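Ticket 1565 - breaker trips when microwave + anything else on, Nestendale unit kitchen
Opened by: Kilian Camenzind
Status: open, waiting on electrician

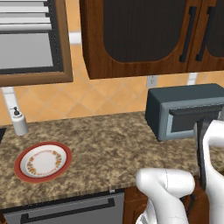

Microwave on the granite counter, kitchen side.

Sun 24 May
Breaker 4 tripped again. Third time this week. Tenant had the microwave going and then the kettle. Reset ok, held.

Panel is the old Carrasco one in the hall closet. Labels are mostly pencil. Breaker 4 says "kit + ?" so not much help there. 15 amp.

Things already tried before I opened this:
- reset, full off then on
- moved kettle to other outlet on same wall, still trips
- different kettle (mine from home), still trips
- microwave by itself on high, 5 min, no trip
- kettle by itself, no trip

So looks like plain overload to me but tenant swears it was fine till the start of May. Asking what changed. She says nothing changed. Will ask again.

Update, same day, afternoon
Went around with the plug tester and killed breaker 4 to see what goes dead. List:
kitchen counter outlets, both
fridge (!!)
hall outlet by the closet
one outlet in the bedroom, behind the dresser
Living room stays on. Bathroom stays on. Stove is on its own.

Fridge on the same 15 as the counter is not great. Somebody ran it that way years ago I guess. Nothing on file under 403 which is the old work order for that kitchen, it just says "outlets replaced, tested good".

Bedroom outlet: there is a Ferkska space heater plugged in back there. Tag says 1000 watts on high, 800 on low. Tenant says it's only for mornings. When did you get it? "Couple weeks ago." OK so there's our nothing changed.

Did some math on the back of an envelope. Heater on high plus fridge running plus microwave is already over. Add the kettle, forget it.

Test 1: heater unplugged, fridge running, microwave on, no kettle. 10 min. Held.
Test 2: same, plus kettle. Tripped at maybe 2 min.
Test 3: heater on low, microwave, no kettle. Held 6 min then tripped when the fridge kicked in.
Test 4: heater moved to living room outlet on an extension cord. Held, but I don't want a heater on an extension cord so put it back and told her no.

Told tenant for now:
heater goes in the living room straight into the wall, or stays off
no kettle while microwave is runing
dont keep resetting it. If it trips twice in a day call me

She's not thrilled about the kettle thing. Fair enough.

Still open:
1. Get fridge on its own circuit. There are two blank spots in the panel, bottom right. Need electrician to say if they're usable.
2. Breaker 4 itself. Felt a bit warm on the face after test 3. Could be normal after a trip, could be tired. Want it swapped while he's in there anyway.
3. Hall outlet has a loose cover. Unrelated. Have a screw for it in the truck.
4. Relabel the panel, in pen this time.

Called Mustness Electric, left message. Voicemail says they're back tomorrow morning. Asked for a quote on the fridge line and the breaker together, gave them the ticket number and my cell.

Note to whoever picks this up if I'm out: closet key is on the ring with the green tag, panel door sticks, pull from the bottom. Do NOT put in a 20 to make it stop tripping. No idea what wire is in that wall and I haven't opened it up.

Update, evening
Tenant texted. No trips since I left. Heater is in living room. She made tea on the stove.

Leaving open till Mustness calls back.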